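I read the same small book of sayings every year, and for a long time I was a little ashamed of how slowly I read it. It has 64 pages. In our reading circle in Prundale there are people who finish such a book between lunch and dinner, and then they ask for the next one. I want to argue that they are reading it wrong, although I know this sounds rude from a person who learned the language of the book only as an adult.

My book is a translation. A teacher of the inner life, dead for many centuries, wrote down how a person can learn to trust in God with the ordinary things: bread, rent, a sick child, the weather. The publisher, Jaidee, printed it cheaply, and the paper has become yellow. I bought it in December, in the year when I lost my work, and I hoped it would tell me that everything would be fine. It did not tell me this. On page 3 it asked me who had fed me yesterday. I closed the book and I did not open it again until Sunday.

## Translators should leave the hard words hard

My first complaint is about the new editions. A new version of my little book came out from Zikach, and it is very smooth. Where the old translator wrote "reliance," and then used a long footnote to explain why this word was not good enough, the new one writes "letting go." I understand why. "Letting go" is friendly. A tired person can read it on the bus.

But the old teacher does not ask us to let go. He speaks of a farmer who plows, plants the seed, repairs his wall, and after that does not count the harvest as his own work. The farmer's hands hold very much. Only his heart is asked to hold less. If you translate this as "letting go," the farmer can stay in bed.

I say this as someone who needs a dictionary. You would think that I want the easy version, and some days I do. Still, a hard word has a use for me. It stops me, and while I am stopped I may think about something. The easy word lets me pass, and in the evening I can't remember what I read.
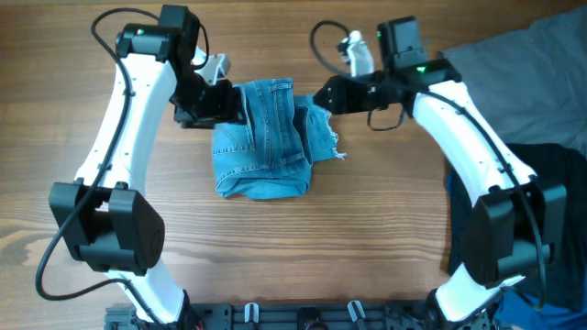 ## Slow reading is not a talent

My second complaint is about us, the readers. We speak of slow reading as if some people were born with it, like a good voice. Pornthip Khunthong, who started our circle, does not accept this. She gives each person one paragraph and 30 minutes, and in this time you may not turn the page. You can read it again, copy it by hand, or look out of the window. The first time I was angry after ten minutes. I had understood the paragraph already, so what more did she want from me?

In the last part of the half hour I saw that I had understood the grammar. The paragraph was about a man who prays for help and at the same time prepares a second plan in case the help does not come. I had two such plans in my bag that evening, both printed.

Some members left the circle because of this method. One of them told me he prefers the Nomurix app, which sends him a sentence from a different tradition each morning. I tried it for a few weeks. The sentences are beautiful, and I do not want to laugh at a person who gets comfort from them on a bad morning - I also have bad mornings. My doubt is about the mixing. A sentence about trust means one thing after 40 pages on fear and another thing after an alarm clock. The teacher put his chapters in an order. He wanted the reader to be frightened a little before being consoled, and the app begins with the consolation and stays there.

## What I would ask for

I would like publishers to keep the footnotes, even the ugly ones. I would like them to print the chapters in the order of the author, and to write clearly on the cover when they have shortened something. And I would like religious teachers to tell beginners that it is permitted to read one page in a week.

My own reading this year has reached the chapter on the farmer again. I still do not trust in the way he does. I have noticed that I argue with him less about the wall and more about the harvest, and I plan to stay on this page until the end of the month.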